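Kirow - second progress report to the Edutmont Screen Fund
Last updated: November
5 minute read

Submitted by Odette Marchal, producer, Rivadeneyra Pictures

This report covers the period from the end of casting to the end of the main shoot. It follows the headings in the funding agreement. The first report dealt with development and the script, and I have only gone back to that material where something has changed.

Where we are

Principal photography on Kirow finished in Brirport in October. The picture is now in the edit. We shot every scene in the approved script except the ferry terminal scene, which was dropped with the Fund's agreement after the terminal operator withdrew permission. The director rewrote it as a telephone call and we shot that in the hotel room set on the second-last day. It plays well in the assembly and we do not intend to ask for the terminal again.

We went 4 days over the approved schedule. Two of those were lost to wind on the breakwater, when the safety officer would not let the crane up. The other two were our own doing. The dance hall sequence was scheduled too tightly, with costume changes for all the extras in the middle of the day, and we should have seen that at the read-through. The extra days were paid for from contingency and did not touch post-production money.

Cast

The Fund asked for a fuller account of the lead casting, given how long it took.

The part of Ines was always written for an actor who had been away from the screen for a while, and the script leans on that. Our first choice read the second draft and liked the role but turned it down over the ending, which she thought let the character off lightly. We talked with her agent through most of the winter. In the end she took a stage job and we moved on. Her notes on the last act were good ones and several were used in the shooting draft, with her permission. She has asked not to be named in publicity in connection with the film and we would ask the Fund to respect that as well.

The actor who plays Ines came in through an open reading at the Brirport Playhouse. She had a run of television work early on and then taught for a long stretch. She is not a name that sells tickets on its own, and our sales agent has been frank with us on this point. We think the performance will carry the film at festivals and that the sales position will improve once there is something to show. The budget assumed a better-known lead and a larger advance. The advance has been reduced, as set out under Finance.

The supporting cast is as approved. The role of the brother was recast a week before the shoot when the first actor's television series was extended. His replacement did the job at short notice and on the same terms.

Open casting for the crowd scenes drew 1,324 applications, most of them from within the region. We engaged 458 people as extras over the length of the shoot, all paid at the agreement rate. Applications were handled by one casting assistant and a spreadsheet, and replies to the people we did not use went out later than they should have. Some complained to the town office. I have written to the office and the late replies have all now gone out.

Local hiring and training

The training condition in the agreement was for 10 paid placements across the departments. All were filled and all were finished. Placements were made in camera, sound, costume, hair and makeup, locations, art department and the production office. The sound trainee has since been taken on by the post house as a junior assistant. The two locations trainees are working on a commercial in the city.

Costume was the hardest placement to run. The department was under pressure in the dance hall week and the trainee spent too much of it at the ironing board. She raised this herself at the mid-point review and was moved to fittings for the rest of the shoot. For any future project I would want a training coordinator who does not also have a job on the call sheet.

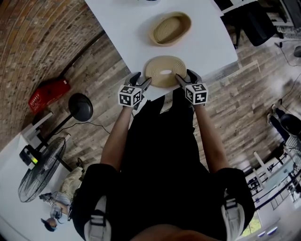

Coiled baskets, one round and one oval.

Finance

The full cost report has been sent separately by the production accountant. The main points are these:

The contingency is mostly spent. The schedule overrun is the largest item, followed by the replacement of the lighting generator and the additional hotel nights that went with the overrun days. What remains is held for post-production and will not be released without a written request to the Fund.

The sales advance is lower than budgeted. The gap has been closed by a deferral of part of the producer's and director's fees, which both of us have signed, and by a better deal on the colour grade. No cast or crew fees have been deferred. All extras and trainees have been paid in full, and the last crew invoices are with the accountant.

The second instalment from the Fund was received and has been drawn down against the shoot as planned. The third falls due on delivery of a rough cut.

Post-production

The editor had been assembling in Brirport during the shoot and moved to the city cutting room a week after wrap. The first assembly is long, as they usually are. The first half hour is in good order. The middle of the film, from the funeral to the dance hall, has a repetition in it that we knew was in the script and had hoped to solve in performance. It has not gone away. The director and editor are trying a version in which the brother's return comes earlier, and I expect we will settle on that.

The composer has seen the assembly and is writing. Music for the dance hall was recorded live on the day by the band that appears in the scene, and we have cleared the recording and the three songs they played. One older song, heard from a car radio, has not been cleared. The rights are split between two publishers and only one has answered. If the second has not replied by the rough cut we will replace the song.

Publicity

We have kept this quiet. There was one set visit by the regional paper, and the piece they ran was fair. A gossip site then picked up a line from it and presented the casting as a feud between two actors. Nothing of the kind took place. We did not respond and it was gone from the front page within the day. The unit publicist has asked that all enquiries come through her, including any that reach the Fund's own office.

Stills have been selected and approved by the lead cast. The Fund's logo will appear on the poster and in the opening titles, in the position set out in the agreement. Proofs will be sent for approval before anything is printed.

Risks

The main risk is the festival calendar. The rough cut has to be ready in time for the spring selection rounds, and the edit changes described above leave little slack. If we miss those rounds the next sensible premiere is in the fall, and the local screening in Brirport would move with it. The Playhouse has been told and is holding dates in both seasons.

The uncleared song is a small risk. The lower sales advance is a larger one, but it has already been absorbed in the finance plan.

Next steps

- Finish the restructured middle section and show it to the Fund's project officer
- Resolve or replace the radio song
- Record additional dialogue with the lead and the actor playing the brother
- Deliver the rough cut and request the third instalment
- Send the training report, with the trainees' own comments attached

We would like the Fund's agreement to one change. The approved plan has the Brirport screening before any festival showing. Most festivals on our list will not accept a film that has already been shown publicly, and I am asking that the order be reversed - the town screening would follow within a month of the premiere, with free seats held for the extras and trainees as before.

Odette Marchal
Producer, Kirow

Contact: production office, Rivadeneyra Pictures, Brirport | © Rivadeneyra Pictures | Back to top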